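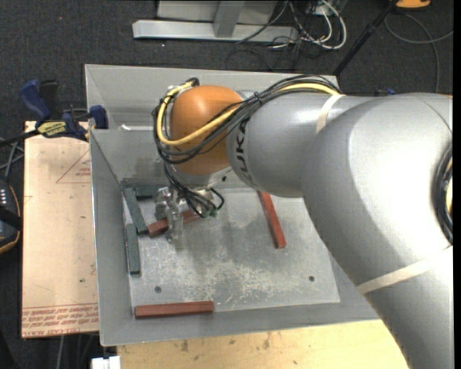 The KUKA on the sorting bin, red and green bars

Bin picking cell, week 3: who gets the easy hours now?
Posted in: Shop Floor Talk

dullreamer
December 29, 2025

Okay, so some of you asked for an update after my November post. I work second shift at Ullden, we make fixtures and small castings, and this is the arm I've been babysitting. It reaches into the bin, picks a bar, sets it down by color. That used to be my job for the last part of every shift, and I kind of miss it!

Sorting was the break. You stood there, you talked to whoever was across from you, your back got a rest from the press. Now the arm does the sorting and I'm on the press the whole night, except when it stops and wants somebody. So my day got harder and the boring part went away, and I'm not sure I asked for that trade.

Anybody else been through this? Did your place rework the rotation or just let it slide?

pressbrake_pete
We got ours from Vosano two years back and it was the same story. The easy station goes first because it's the easy one to automate. Nobody upstairs thinks of it as rest, they think of it as labor. Ask for the rotation in writing.

Also, is that bar clamp what's holding the bin? Please tell me you're bolting that down.

dullreamer
Ha, yes, there's an Irwin on the corner. It's on a wooden table for now. Bolting is on the list.

mkessel34
I'm going to disagree with Pete a little. I sorted parts for 16 years and my wrists are shot. If a machine had taken that off me in year 2 I'd have bought it lunch. What you're calling a break was a break for you because you did it at the end of a shift. Try it for all eight hours.

dullreamer
Fair, and I should have said that. Trinity Tillman on first shift did it full time and she's thrilled. She's learning to run the cell now and they bumped her pay. So it's good for her and worse for me – same machine.

ostrowski_fan
Tell me more about the cable situation. That black bunch hanging down next to the gripper would make me nervous. We had a loose one on our Bidon line that kept snagging on parts, and every snag was a stop, and every stop was a person walking over. Sleeve it or tie it up higher. The yellow one looping around the wrist looks okay to me but I'd watch it at full rotation.

dullreamer
I'll pass that on. We did have 34 stops last week (I keep a tally on the back of my time sheet) and I'd say most of them were bars lying up against the wall of the bin, where the fingers can't get a good bite. But I never looked at the wires. Good eye!

pressbrake_pete
34 stops and you're walking over from the press every time? Then you're running two stations. That's what I'd bring to your lead. Forget the part about missing the chat, they'll nod and do nothing. Bring the tally.

mkessel34
Agree with Pete on that one. Write down how long each one takes too.

quietshift
I'd bring up the chat part anyway. When they split us up I went whole nights without talking to a person. Two people quit over it, good ones.

dullreamer
Yeah, that's the bit I didn't expect. Okay – tally with minutes, and I'm asking for one hour a night at the cell with Trinity's training sheet so I can clear the stops properly and learn the thing. Meeting is after the break. I'll post what they say.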